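Plokley Print Log: README

Plokley is a table of print settings and measured dimensions for fused-filament parts. It was compiled to compare nominal model sizes with the sizes that come off the printer, and to see how far slicer settings, filament colour and storage account for the difference. Version notes are in CHANGES.txt.

Contents

plokley_main.csv: 994 rows, one per finished print
plokley_failed.csv: prints stopped before completion, same columns, measurements blank
materials.csv: filament batch, colour, storage method
models/: source meshes in STL, named by part_id

The main table has 15 columns. Names are lower case with underscores. Lengths are in millimetres, temperatures in degrees Celsius, times in minutes. Empty cells mean "not recorded" and should not be read as zero.

Key columns

part_id: matches the mesh name in models/
batch: key into materials.csv
nominal_x, nominal_y, nominal_z: bounding box of the mesh as sliced
meas_x, meas_y, meas_z: calliper readings
hole_d: measured diameter of the reference hole, blank if the part has none
orient: face placed on the bed, coded A to F
operator: initials

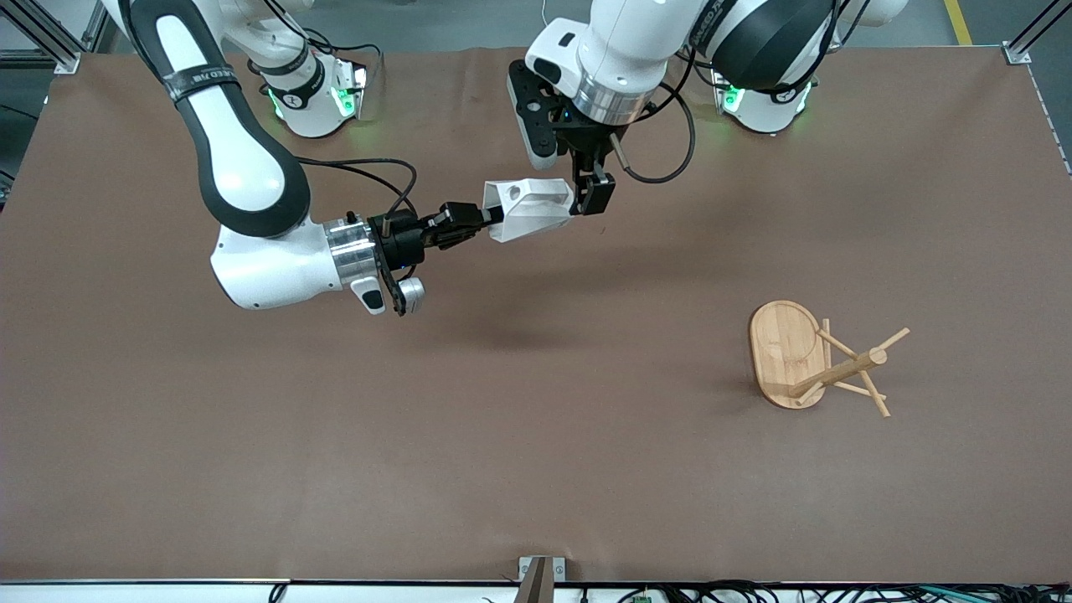 Figure 1. White printed part, wedge-like body with a round hole in the top face.

Measurement

Each dimension is read three times with a digital calliper and the median is entered. Hole diameters are taken with the inside jaws across two directions at right angles and averaged. Parts are left at room temperature overnight before reading. Rows entered before November used a different calliper; they carry "c1" in the notes column and read slightly large on outside dimensions. No correction has been applied.

Tapered parts are a known source of error. The jaws tend to slide towards the narrow end, so meas_x is taken at the widest edge only. Bevelled rims are ignored: place the jaws below the bevel, against the straight wall. If there is no straight wall, leave hole_d blank and write "rim" in notes.
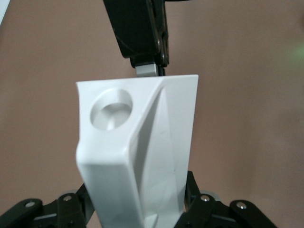 Known issues

Batch labels from the Cabral spools were reused once. The affected rows have batch ending in "x".
The Granell profile lists a bed temperature of 80 for every material. This is the profile default and may not match what was set at the printer.
print_min is capped at 900 in older exports. Treat that value as "900 or more".
Orientation codes E and F were swapped in the first release and have been fixed here.

Loading

Files are UTF-8 with comma separators and a header row. Read part_id and batch as text or leading zeros will be lost.

Licence and contact

The tables are released under CC BY 4.0. Meshes in models/rolier/ are for non-commercial use only. Maintained by Remo Messina; material records by Fidel Bustos. Send corrections as a row number and the proposed value.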